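Setting up the wrist view on the Allemura cell (sim first, then the real one)

Quick notes, doing this between other jobs. Covers the two-finger gripper on the Allemura arm, sim side. Real cell is the same steps, just slower.

Before you start
Close Bruvine if it's open. It grabs the same port and you'll get nothing.
Load the Flestimlow scene, the one with the table. Not the empty one.
Arm at home, speed down to 8 percent. Leave it there till the end.

1. Open the fingers
Send the open command, wait for it to settle. Width should read 78 mm. If it's short, redo the finger zero before you touch anything else, or the offsets come out wrong and you'll be chasing it all afternoon.

2. Check the mount
Wrist view should have both fingers coming up from the bottom edge, palm along the very bottom. Palm missing = mount offset is too high. Drop it 3 mm at a time, reload, look again. Don't bother with the background yet, lots of it will be black at some poses and thats fine.

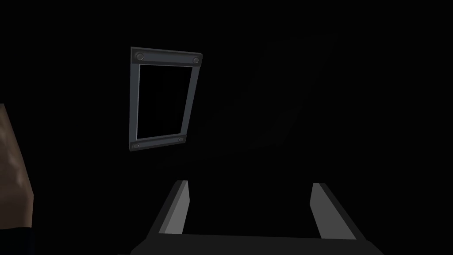

Save the mount file once you're happy. It does not save on exit. Lost mine twice.

3. Lights
Default lighting is too dim for dark parts. Raise the fill a little, leave the key light alone. Too much fill and the finger faces go white, then the edge finder picks them up instead of the part.

4. Move over the table
Jog to the Mösli pose (saved under that name, no idea why). Go slow, watch the clearence. Stop with the part near one finger but don't close. 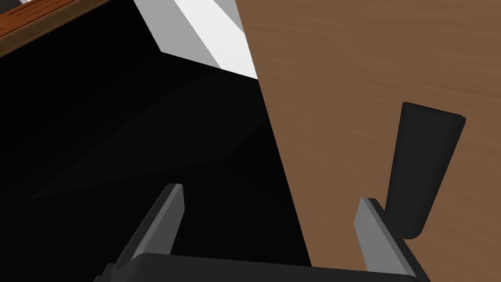 Mask the fingers next. Draw the mask a bit bigger than the finger outline, both sides, and include the palm. Then check the part against it. With the black piece on the brown wood, the lower end sits partly behind the right finger, so the mask is going to eat some of it. Use the broad top end for your reference instead. Set the threshold off the wood too, the dark area on the left is no good for that, black on black.

5. Run the check
Takes around 648 frames. Go get a coffee. If it stops early the log will say which pose, usually it's a joint limit and you just re-jog and start over from step 4.

6. Copy to the real cell
Mount file and mask file, both. Keep the speed at 8 for the first pass and stay by the stop button. Colour settings don't carry over, redo those at the cell.

Will add the finger zero steps when I get a minute.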